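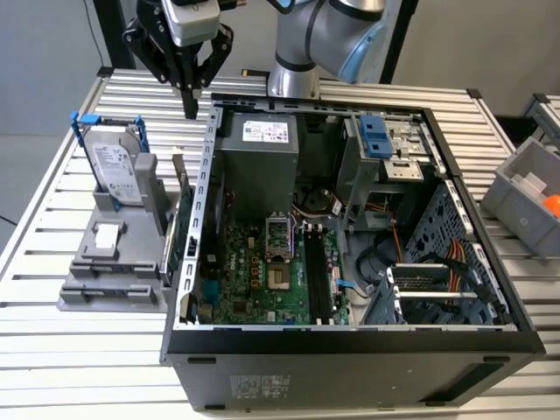 Dunel adds a desktop cell to its teardown and rebuild service

Dunel has opened orders for its desktop cell, the third station in the company's service for refurbishers and school district IT shops. The first two handled laptops and thin clients. The new one works on full-size towers, which many customers still receive by the pallet when an office closes or a lab is refitted.

The cell is built on a slatted aluminum table. A tower is laid on its side with the side panel off, and the arms work from above. Parts that go in or come out are staged in a gray 3D-printed fixture to the left of the case. The fixture holds a 3.5-inch hard drive upright so the gripper can come straight down on it. Dunel prints a different fixture for each family of case, and a customer can order more as new models turn up.

Barrett Obi, who runs the product side at Dunel, said the towers were harder than the laptops. "A laptop is flat and everything is screwed down," he said. "In a tower you reach past cables to get to anything, and the cables are never in the same place in two machines." 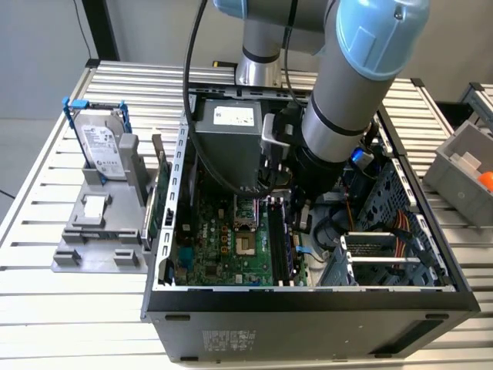

Memory is the job most customers ask for first. Adding or swapping a module is simple for a person and tedious after the fiftieth machine. The slot has to be found, the module lined up with the notch, and both ends pressed in evenly. Dunel sells this as a single task on the base plan, along with drive handling. Expansion cards are on the next plan up. Processor work is offered as a trial only, and the company asks customers to talk to its staff before sending machines for it.

The trial site for the cell was Vallier, a refurbisher that sells mostly to schools. Vallier sent 554 towers through the service between spring and October. Clyde Whitfield, the floor manager there, said his crew still opens the cases, blows out the dust and ties back loose wiring before a machine goes on the table. "We timed it with the tying and without," he said. "Do the tying."

He had two complaints. The first is changeover. Going from one case family to another means swapping the fixture and running a check, and at Vallier that took 20 minutes. Mixed pallets have to be sorted ahead of time or the day is lost to changeovers. The second is the log, which lists each step by a code number. Dunel says plain names are coming in the next software release but gave no month for it.

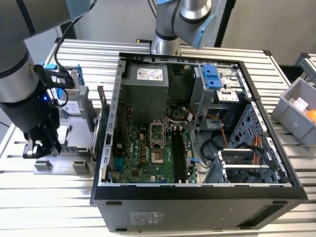 The service can be bought with one arm or with 2. The second arm is aimed at shops that want one gripper to steady a cable or a bracket while the other does the work. Mirta Zapata, who handles support at Dunel, recommends that new customers start with the single arm and add the other later. The table is the same for both, so nothing has to be moved when the upgrade is made.

The base plan is 2538 dollars a month for one arm, with setup, one fixture and remote support included. Extra fixtures are billed separately. The contract runs for a year, and a customer can pause it once if work dries up. Power and a level floor are up to the customer. Dunel's installer will visit before delivery and will turn down a site that isn't ready.

Shops that want to see the cell at work can book a morning visit through Samer Azar in the sales office. Bring a tower of your own if you can — the staff will tell you which fixture it needs.

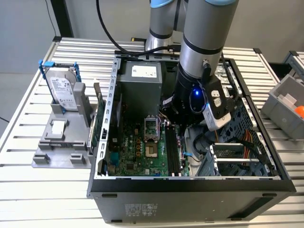 The gripper over an open tower, with a hard drive in the fixture at left.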